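News > Automation > Open days

Search this site Go

Lamik opened its Wornura lab to visitors in February, with 17 attending the afternoon demonstration of its block-handling simulator. 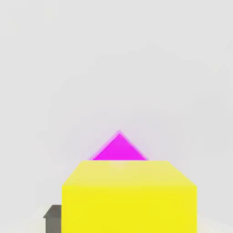 Simulated view: yellow cube with a magenta shape behind it.

Manuela Vitale ran the session – 200 trials per colour setting, all in software. The program totals 2,000 trials. Renato Jara took questions on grasp planning.

Contact | © Lamik | Back to top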